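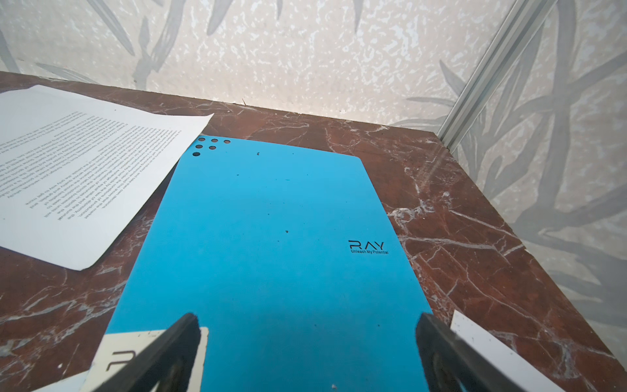 What Is Marble?

Marble is a kind of rock. People have used it for thousands of years to make floors, statues, steps and tabletops. If you have ever put your hand on a marble counter, you may remember that it felt cool and very smooth. It does not start out that way. Marble has a long history underground before anyone cuts it or polishes it.

How it begins

Most marble starts as limestone. Limestone often forms at the bottom of warm, shallow seas. Tiny sea creatures build their shells from a mineral called calcite. When the creatures die, the shells sink and pile up. Over a very long time the bottom layers are pressed together and turn into solid rock. If you look closely at a piece of limestone, you can sometimes find bits of shell or even a whole fossil in it.

How limestone turns into marble

The outside of the Earth is made of huge pieces called plates. Plates move very slowly, only a few inches a year at most. When two of them push together, rock that was near the surface can be forced deep down. It is very hot there, and the weight of all the rock above squeezes hard.

The limestone does not melt. It stays solid, but the calcite inside it grows into new crystals that lock together like puzzle pieces. The old shells usually disappear. Rock that has been changed by heat or pressure is called metamorphic rock. "Metamorphic" comes from Greek words that mean a change of form. You might know the word "metamorphosis," which is what happens when a caterpillar becomes a butterfly.

Where the colors come from

Pure marble is white. Other colors come from small amounts of other minerals that were mixed into the limestone.

Red, pink and brown: iron minerals
Gray and black: carbon from things that were once alive
Green: a mineral called serpentine
Yellow: iron minerals that have taken in water

The wavy lines you often see are called veins. Some of them began as thin layers of clay or sand in the limestone. Others formed when the rock cracked and new minerals filled the gaps.

Stone sellers do not always use the word the way scientists do. In a store, "marble" can mean almost any limestone that takes a good polish. Some dark red "marbles" are really limestone, and they still have fossils in them.

Getting it out of the ground

A place where stone is dug up is called a quarry. Workers use a long wire covered with tiny bits of diamond to saw the rock into blocks. A block the size of a small car can weigh more than 10 tons — far more than the car does. The blocks go to a factory, where big saws slice them into flat slabs. Machines then rub the slabs with finer and finer grit until they shine.

Looking after marble

Marble looks tough, but it is fairly soft for a rock. A steel knife can scratch it. Lemon juice and vinegar are acids, and acids eat away at calcite. A few drops left on a polished tabletop can leave a dull spot. Rain is slightly acid too, so old marble statues that stand outdoors slowly lose their sharp edges.

Try it yourself

You will need a piece of chalk (natural chalk is best), a small glass and some vinegar. Ask an adult before you start.

1. Put the chalk in the glass.
2. Pour in enough vinegar to cover it.
3. Watch the sides of the chalk for bubbles.

Natural chalk is a soft kind of limestone, so it is made of calcite, like marble. The bubbles are a gas called carbon dioxide. Some classroom chalk is made from a different mineral, gypsum, and will not fizz.

Words to know

Calcite: the main mineral in limestone and marble
Metamorphic rock: rock changed by heat or pressure
Quarry: a place where stone is dug or cut from the ground
Slab: a wide, flat piece of stone
Vein: a line of a different color running through rock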